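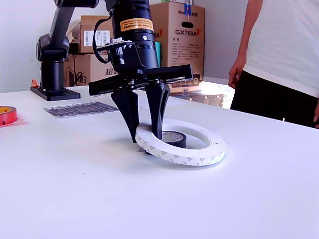 Gripper at the white roll, with one finger inside the ring.

I spent most of Saturday on the tape task again. The short version: the teaching method matters more than the policy, and I had been using the wrong method for the first half of the data.

The task is simple to state. There are several rolls of tape on a table, in different sizes, and the arm has to pick one, move it and set it down where the operator wants it. Rolls are a decent test object. They are rigid enough to model, they have a hole, and there are at least two sensible ways to grasp each one. You can pinch the rim with one finger in the hole and one outside, or you can take the whole roll across its diameter if the gripper opens wide enough. The big double-sided roll only really allows the first.

I started with hand guiding. The arm goes into gravity compensation, you hold the wrist and walk it through the motion, and the joint angles get logged. It is quick to set up and the paths look smooth. The trouble is at the contact point. When you are holding the wrist you feel the finger touch the inside of the ring and you correct for it without thinking, so the log contains your correction but nothing about the force that caused it. On playback the arm goes to the recorded position and leans on the roll.

So I switched to remote control with the Stougaard leader arm. It is a small passive copy of the follower, and the gripper is a trigger. No force feedback on mine. You have to look at what the fingers are doing, and that turned out to be useful: the operator works from roughly what the policy will get, and if I can't see the inner rim, neither can the wrist camera. 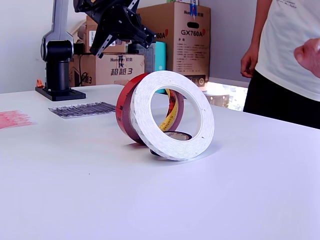

Leaning rolls are a different problem from flat ones. With a flat roll the approach is straight down and the only real question is which side of the rim to straddle. With a roll on its edge the hole faces sideways, a vertical approach gives you the top of the arc, and anything resting against it is free to move once you lift. I recorded these as a separate set and I'm glad I did, as mixing them in early made the flat picks worse.

Numbers so far: 100 demonstrations by remote control, of which 21 were thrown out. Of those, 9 were my own hesitation, where I stopped above the roll long enough that the policy would learn to stop there too. The rest were bad grasps or dropped frames. The hand-guided set was 49 and I have stopped using it for anything except warm-up.

Some settings, for anyone with a similar rig. I limit the follower to a low joint speed below a fixed height and let it run free above that. I log the commanded position and the measured position as two streams – the gap between them is the closest thing I have to a contact signal. Lornivar writes both by default now. Older versions kept only the measured one, so check before you record a whole day.

Wafula Koech suggested starting every demonstration from a different arm pose, with the rolls left where they are. I tried it on the last batch. It is tedious, but the approach no longer depends on one home position.

Still open: the Purent driver drops the trigger value to zero if the leader cable is bumped, and the gripper opens. I have a filter for it that adds a short delay. I would prefer a fix in the driver. The filter is in the Lurkgate branch if you want it, untested on anything but this arm.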